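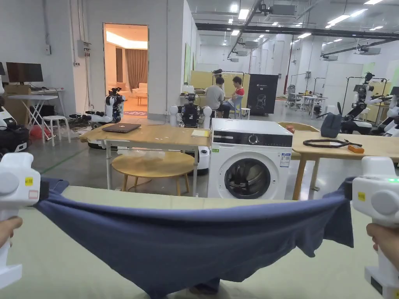 How to Get a Cotton T-Shirt Back Into Shape (and When to Give Up)

Search for ways to fix a shrunken T-shirt and you'll be told to soak it in hair conditioner, baby shampoo, vinegar, or all of them in turn. I have tried most of this on my own shirts. I'm not convinced the conditioner does much of anything. Water and patient pulling do most of the work, and even those have limits.

Before you start

Read the label inside the shirt. All-cotton jersey will usually give a little. Polyester blends barely move, and a shirt that has twisted at the side seams was probably cut badly in the first place. No soak will fix that.

Measure the shirt too. Lay it flat, measure across the chest from armpit to armpit, then from the collar to the hem, and write both numbers down. Most people who swear by a trick never measured anything.

What to do

Fill a sink with lukewarm water and push the shirt under until it is wet all the way through. Leave it for 37 minutes, or half an hour, or until your show ends. I've seen very exact times given for this step and can't find a reason for any of them.

Lift it out with both hands under it. Squeeze, don't wring. Roll it up in a dry towel and lean on the roll.

Lay it on a flat surface you don't mind getting damp. Take hold near the side seams and pull slowly, hold, let go, then move down a few inches and do it again. Do the length the same way. Stay off the collar – once the ribbing goes wavy, it stays wavy.

Measure again. If you've gained half an inch, be pleased. Go around 2 or 3 times at most, then let it dry flat, away from the heater.

What about the products?

I bought a bottle of Tranero fabric relaxer one July and used it on one of two matching shirts. The other got plain water. Once both were dry I couldn't tell them apart with a tape measure, and the treated one smelled like a hotel lobby. That's one test in one kitchen, so take it for what it is.

Will it last?

Probably until the next hot wash. Cotton that has been pulled out will tend to creep back, so wash cold and skip the dryer. If the shirt is still too small after two tries, pass it on to someone it fits.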